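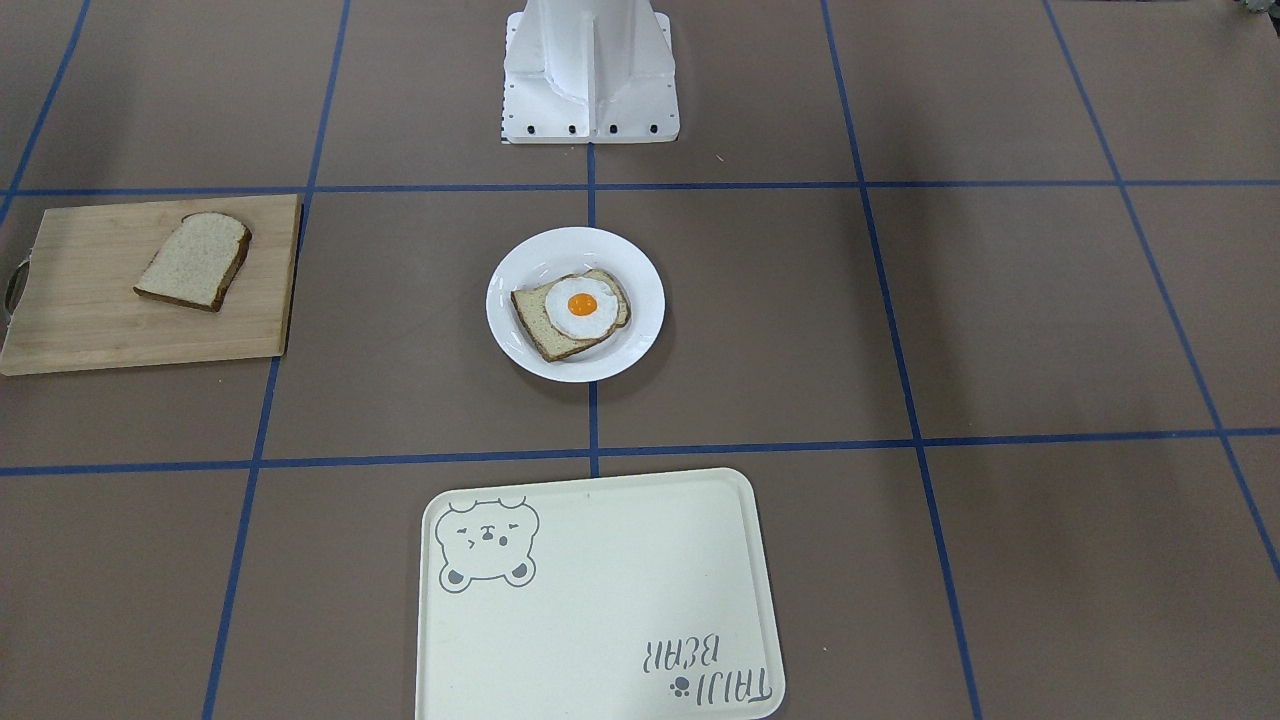 Seven hundred ninety-seven dollars. $797 on takeout in December, I added it up at the kitchen counter at 11 at night with the bank app open and a carton from Wokport going cold next to me. So January was the no delivery month. Quick post on how it went, I have to leave in a bit. The whole plan was boxes. I tried apps, tried a spreadsheet, they all had too many little lines and I quit looking by the second day. What I needed was a few big rectangles with fat lines between them, like the dark blue tape up top, room enough in each one for a scribble and a change of mind. One box is "beans." One is "eggs or something." One is "whatever is dying in the drawer." You fill a box, you cross it out, you go to bed.

First week was bad. Burned rice twice. Same pot. Forgot to thaw anything, ever. Ate cereal for dinner and wrote "grain bowl" in the box.

Second week, better. Went to Hendricks with a list and came out with most of the list and also a pineapple. Things I bought too much of: cilantro, always. Things I bought too little of: onions. I cannot explain how many onions a person goes through. Every single thing I looked up starts with an onion. I was going back for onions at 8pm in the sleet like a crazy person.

The big pot of lentil soup saved me, I think. Recipe if you want it, no real amounts sorry. Onion, carrot, garlic, oil. Cook till soft, longer than you think. Lentils, the brown ones, rinse them. Can of tomatoes. Water to cover plus a bit. Cumin. Salt at teh end and then more salt. Squeeze of lemon. Freezes fine. I got four dinners and a lunch out of it and by the last one I was pretty sick of lentils, but I would have been sick of noodles too and those are $13 a box before the tip.

That's the part that got me by the way, the fees. Wokport itself isn't expensive! I like Wokport! It's the delivery and the service thing and the small order thing, and then the tip, which I'm not going to skimp on when somebody biked up Keledine Hill in the dark. So now the rule is if I want it I walk there. Went once in the third week. Walked down, ate in, walked back up. Delicious. Counted it as a box.

Chopping. I thought I hated cooking, and it's mostly chopping I hate, or I did. I was doing it all on a dinner plate with a steak knife, no wonder. Get a board that's bigger than you need and leave it out. Mine used to live behind the baking sheets and I'd look at that cabinet and order dumplings. Now it stays on the counter all day, and having it out is definately half the battle. Sharpen the knife too. I had mine done at the hardware place and then cut my thumb immediately, so, careful.
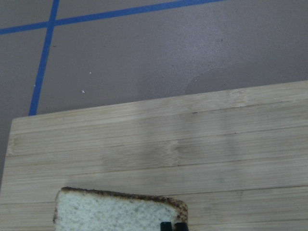
A reader in Bruterau wrote in after the last post to tell me I was doing it all wrong, that bamboo is murder on a knife edge and that anyway the money is in the lunches, dinners are a distraction. She packs hers the night before while dinner is still on the stove, same mess, one cleanup. She also said quit buying cilantro and grow some on the windowsill. It will die, she said, but slower.

She's right about lunches. I went back and looked and a good chunk of that December number was sandwiches. Sad desk sandwiches! I don't even remember them. So February is lunches. Same boxes, second row. No idea about the knife thing, mine's fine so far, somebody else can fight with her about it.

Totals, for those who asked. I'd set aside a thousand for all food in January, groceries and everything, which felt like a lot, and I spent $929. Not the huge victory I pictured. But I had to buy basically every spice, and oil, and a new pot (see rice), and the pineapple. February should come in lower. If it doesn't I'll say so.

Stuff I still can't do: fish. Anything with dough. Having people over without panicking and making three side dishes.

Ok, out of time, soup is thawing in the sink and I have to catch the bus. Send me bean recipes, not chili, I have enough chili.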